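How to plan your first hill walk from a paper map

There is a particular pleasure in spreading a map over the kitchen table on a wet evening and working out where you might go when it stops raining. I have been doing it for most of my adult life, and I still get through a whole pot of tea without noticing. If you have only ever followed a line on your phone, this page should get you started, and I promise it is friendlier than it looks.

I'll use one hill all the way through, because I find it easier to learn on a real walk. Mathebula is a modest, grassy lump with a proper summit, a height of 599 metres and a good path most of the way up. It is the hill I take people to when they tell me they don't like hills.

Start with the scale

Get yourself a 1:25,000 map if there is one for your area. At that scale 4 centimetres on the paper is one kilometre on the ground, and the grid squares are usually a kilometre across, so you can judge a distance just by running your finger over them. Remember that paths wiggle! A straight line will always flatter you, so lay a bit of string along the route, bends and all, then measure the string.

Mathebula, up the south ridge and back by the lake, comes to 7 kilometres. That's a comfortable morning for most people, with time for a sandwich.

Read the contour lines

Contours are the thin brown lines that join up places of equal height. Where they crowd together the ground is steep, and where they spread out you can get your breath back. Look for the little numbers printed along them, and check in the key how much height there is between one line and the next (it is often ten metres, but do check, as I once didn't and had a very long afternoon).

Ridges and valleys look maddeningly alike at first. Both show up as a row of V or U shapes. On a valley the points of the V face uphill, and there's often a stream running down through them. On a ridge they face downhill. Bongani Mokoena, who taught me all this, made me trace each one with a pencil and say "up" or "down" out loud, and I still do it under my breath.

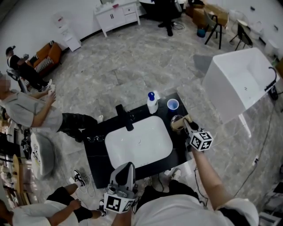 Work out how long it will take

The old rule for timing a walk is Naismith's, and it has served people well for a very long time. Allow an hour for every five kilometres, then add ten minutes for every 100 metres you climb. The Mathebula car park sits at 199 metres, so there are 400 metres to go up. Seven kilometres takes 84 minutes on the flat, the climb adds another 40, and you end up with just over two hours.

Now add your stops. The rule takes no account of lunch, photographs, gates, or standing about deciding whether to put your waterproof on. With a group of beginners I add half as much time again, and with children I double it and bring more biscuits.

Write yourself a route card

Take a sheet of paper and split the walk into short legs, each one ending at something you can't miss: a wall corner, a footbridge, a junction of paths. For every leg write down the direction, the distance, the height gained and the time. My first leg on Mathebula reads "north-east from car park, 1000 metres, 60 metres up, 18 minutes, to footbridge".

Leave a copy with somebody at home and tell them when to start worrying. Mine goes on the fridge.

Choose your way off

Before you fold the map up, look for places where you could turn back or drop down early. On the south ridge there is a good one at the saddle, where a track runs west to the road at Fandon. You may never need it, but it's a comfort to have it on the card when the cloud comes in. Avoid anything with tight contours or a crag symbol, however short the line to the road may look. October afternoons close in sooner than you expect, too, so check the sunset time and aim to be down an hour before it.

On the day

Keep the map out, folded to the bit you need, and turn it so that it matches the ground in front of you. Your writing may be upside down, and that's fine. Tick off each feature as you pass it. If the footbridge hasn't turned up when your card says it should, give it five more minutes, and then go back to the last place you were sure of and have another look.

Put a torch in, even for a morning walk, and a spare pair of socks.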